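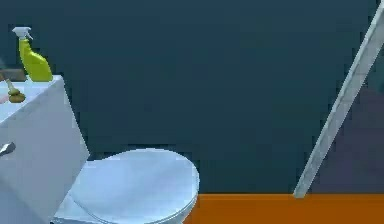
Uver Household Skills Team: Teleoperation Desk

Bathroom tips for people who drive robots

Everyone wants to teach the kitchen. Then the bathroom list comes around, and people discover they have urgent email. These are the tips we pass along to new drivers before they get the headset. Most of them were learned by knocking something into a simulated corner and going to look for it.

Start with the spray bottle on the tank. It's tall, it's bright yellow and it stands there daring you. Come in from the side with the fingers open wider than you think you need, close on the body below the trigger head, and lift straight up before you go anywhere. If you swing first and lift second, you'll sweep the little brown thing next to it as well, and the log will record that as technique.

Leave the lid down. If your task card doesn't mention the lid, the lid is furniture. We once got 19 demos from a single driver who had opened it every time, out of habit or upbringing, and the policy picked up the habit with great enthusiasm.

Go slower than feels natural, but don't stop. A pause while you scratch your nose is a pause the robot will faithfully reproduce. (It will not have a nose. It will wait anyway.)

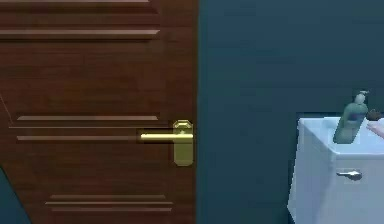
By Fergal Hayes, with corrections from Ruairí Dolan

Doors get their own section because doors cause the most sulking. With a lever handle like the brass one, put the fingers toward the free end of the lever, away from the backplate. Close to the pivot you have to push much harder for the same turn, and the hand controller gives you no hint that you're straining.

Press down, hold, and only then move the door. Beginners do both at once and drag the wrist along the moulding. Ruairí says to count two beats between the press and the move. I say one beat, and my demos are shorter, and his get used more often.

For the green soap pump on the vanity, approach from above and keep the palm clear of the nozzle. Learn where the counter rim is before you reach over it.

Throw away bad takes the minute you finish them. You won't remember which one it was after lunch. A full set is 125 keepers per task, and a fumble you rescued at the last second is a keeper only if the card asks for recoveries.

Reset the room yourself between takes, and shift the bottle a little each time. Leave it on the same spot and the robot will learn the spot.

Filed under: Bathroom, Doors & Handles, Driving by Hand
Last updated: August
Questions? Ask at the Teleoperation Desk | © Uver | Back to top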